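Filed under: Home Tips > Storage > Bags & Totes

Packing Tissues in a Tote Bag

Soft tissue packs are light, they cost little and they go everywhere, which is why they end up everywhere. One in the glove box, two behind the couch cushions, a split one at the bottom of a backpack. Keeping the house supply in a canvas or cotton tote fixes most of that. The bag hangs on a hook, it goes to the car in one trip, and it folds flat when the tissues are gone.

Start by getting everything out on a table or counter. Squeeze each pack at both ends. If the seal gives, put that pack aside and use it first. Check the peel-off flap too. Once the glue picks up lint it won't hold again, and a strip of regular clear tape does a better job than pressing it down over and over.

Next, open the bag all the way. Most people skip this and try to feed packs through a half-closed top, and the packs catch on the rim and tear. Put the tote down on its base, push the side panels out with your hands and fold the loose fabric back. Let the handles fall to the outside. A handle that drops into the bag will pull up whatever is sitting on it the next time you lift.

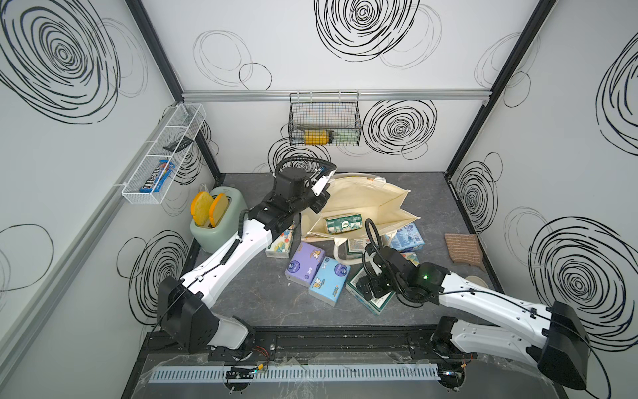
A thin fabric bag has no floor to speak of, so the first few packs have to make one. Lay them flat, long sides together, until the bottom is covered. Don't stand any on end yet. After that layer is down the bag will hold itself open and the rest goes quickly. If yours still sags, cut a piece of cardboard to the size of the base. I cut mine from a Neltix shipping box and it has been in there since February.

Order matters a little. Full-size packs go low, pocket packs go on top or down the sides. If you buy packs in different colors or prints, you can put them to use - one color for the bathroom, one for the car, one for school bags. Children will remember the cartoon on the front long after they forget which shelf you told them to look on.

Boxes are the awkward part. A cardboard tissue box has corners, and soft packs under a corner get dented. With a deep tote, stand the box against one side before anything else goes in and fill in next to it. With a shallow one, leave the box for last and let it rest across the top, opening up, so people can pull from it without unpacking the bag.

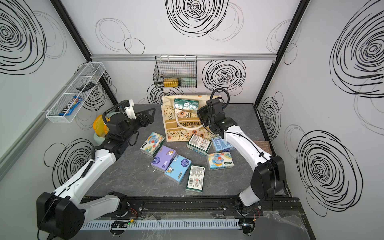
Don't fill past the point where the handles meet easily over the top. A tote full of tissues is never heavy, but an overstuffed one tips, and packs slide out in the trunk. If you have more than will fit, start a second bag.

My sister-in-law Huệ Lại keeps 2 totes going at her place in Ternwood, one for use and one for refills. When the first is empty they trade places on the hook, and the empty bag goes in her purse for the next shopping trip. I copied this and I no longer find out we're out of tissues at 6 in the morning with a sick kid.

A few more notes:

- Keep the bag off the laundry room floor. Tissue picks up damp, and it picks up smells from detergent too.
- Wash a canvas tote in cold water and hang it to dry. A printed one should be turned inside out first. Mine from Watkins lost a good inch the time I put it in the dryer.
- Sheet counts vary a lot between packs that look the same size. Read the label before you compare prices.
- Scented packs should go in a zip bag if there's food in the same tote.
- A binder clip on the rim holds a shopping list, or it can pinch a floppy bag to the edge of a shelf while you load it.

The same method works for diapers, paper napkins and rolled dish towels. For dish towels, skip the cardboard. They're firm enough to make their own base.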